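STOSWOOD, 14th December

Dralberg Adds Recycled-Content Terrazzo and Textured Resin Finishes to Its Commercial Flooring Line

Dralberg, a manufacturer of hard-wearing floor finishes for schools, clinics and public buildings, has added two product groups to its commercial range. The Stavodine T series is a cement-based terrazzo supplied as precast tile. The Stavodine R series is a two-part resin finish applied on site over an existing slab. Both groups are made at the company's Stoswood plant and are open for order through existing distributors.

The new products replace the company's earlier precast line, which will be made to order only until June and then withdrawn. Matching tile for repairs to floors already laid will be held in stock at Stoswood after that date. Customers with open orders for the earlier line do not need to take any action.

Stavodine T tile

T series tile is pressed in a single layer, with the same mix running through the full depth of the tile. Earlier Dralberg tile used a facing layer bonded to a plain backing. The single-layer method allows the floor to be ground and polished more than once over its service life without exposing a different material.

The standard tile is 600 mm square. A smaller 500 mm tile is offered for corridors and for rooms where the grid must line up with older work. Stair treads and coved skirting are cast from the same batches on request. Treads need a drawing showing the finished nosing line before an order can be accepted.

Chips in the mix are taken from two sources: quarry offcuts and crushed rejects from Dralberg's own presses. Rejects are sorted by color before crushing. The share of reclaimed chip differs by color and is stated on the data sheet for each one. Colors with a white cement base carry a lower share, as gray fines from crushed rejects affect the tone of the finished surface.

Tiles leave the plant ground but not sealed. Sealing is carried out after laying and final polishing. The company advises contractors to lay tiles from at least three open pallets at a time so that small differences in shade are spread across the floor. Pallets are marked with the batch code on two faces.

Stavodine R resin finish

The R series is a pigmented resin with a fine mineral filler. It is trowel-applied over a primed slab and can be left smooth or given a textured top coat. Three grades of texture are listed. The coarse grade is meant for ramps, entrance lobbies and washdown areas. The medium grade is meant for changing rooms and kitchens. The fine grade is for general circulation.
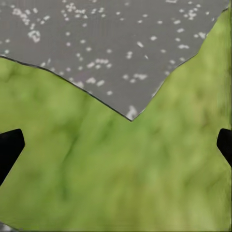
Slab preparation remains the most common cause of failure in resin floors, and the installation guide has been rewritten with this in mind. The guide now sets out moisture testing, crack repair and surface profiling as separate stages, each with its own record sheet. The signed sheets must be kept by the contractor and are a condition of the product warranty. Power floating marks, curing compound and old adhesive must be removed by shot blasting or diamond grinding. Acid etching is no longer accepted as a method of preparation.

Where resin meets tile, a metal divider strip is required. The strip is fixed to the slab before either finish is laid and is ground flush with the tile. The guide includes section drawings for three common junctions: tile to resin at the same level, tile to resin with a ramped screed, and resin to an existing timber floor. Movement joints in the slab must be carried through both finishes and must not be bridged.

Testing

Both product groups were tested for slip resistance, wear, indentation and staining before release. Slip testing was carried out on dry and wet samples at the start of the program and again after a set period of machine scrubbing. Results for each finish are given in the data sheets, along with the cleaning method used on the samples. Specifiers are asked to read the two together, as a change in cleaning method can change the result.

Stain testing covered coffee, cooking oil, iodine, floor polish and two common disinfectants. On unsealed T series tile, iodine and cooking oil left a mark that could not be removed by scrubbing alone. Sealed tile cleaned without a visible mark when the spill was lifted within the time stated on the sheet. The R series showed slight dulling after long contact with one of the disinfectants, and the cleaning section of the guide has been worded to match.

First installation

The first full installation of both finishes is at the Ruiz-Ortega Building in Stoswood, a former mill dating from 1824 that has been converted to offices and a ground-floor clinic. T series tile was laid in the entrance hall, the stairs and the main corridor, and the medium-textured R finish was used in the clinic's service rooms. The combined floor area is 850 square meters.

The ground floor of the building had been laid at different times and varied in level from bay to bay. High spots were ground down and the low bays were brought up with a bonded screed. The original stone threshold at the front entrance was kept in place, and the tile was cut to meet it with a flexible sealant joint. Work was carried out in two phases so that tenants on the upper floors could keep using the rear stair.

Moisture readings in the north bay were above the limit for the standard primer. A moisture-tolerant primer was used in that bay after a trial panel had been laid and checked for bond strength. The same primer has since been added to the product list and can be ordered with either series. It adds one day to the program.

Color range and samples

The T series is offered in nine standard colors and the R series in twelve. Six of the R series colors are matched to tiles in the T series for use in adjoining areas. The match is made under daylight lamps, and a sample of each finish should be viewed on site under the lighting that will be used. Special colors are available on larger orders, subject to an approved sample.

Sample tiles are supplied polished and sealed. Resin samples are supplied on rigid board in all three grades of texture. Each sample carries the color reference, the batch code and the date of casting. Samples are free of charge to architects, contractors and building owners, and are limited to six pieces per request.

Ordering and lead times

Standard colors of T series tile are made in weekly runs and ship on pallets from Stoswood. Orders should include an allowance for cutting and for spare tile to be kept by the building owner. R series materials are supplied in pre-weighed kits. Part kits are not sold, and kits must not be split on site. Resin kits should be stored off the floor in a dry room and brought to room temperature before mixing.

Contractors who have completed Dralberg's earlier training course can install T series tile without further training. The R series requires a separate two-day course, held at the Stoswood plant. Course places can be booked through the technical office.

About Dralberg

Dralberg makes precast terrazzo, resin finishes, primers and divider strip for commercial floors. Its plant, test room and training floor are in Stoswood.

Data sheets, the revised installation guide and junction drawings are available from the Dralberg technical office. Press inquiries should be sent to the company's main office in Stoswood, marked for the attention of the press desk.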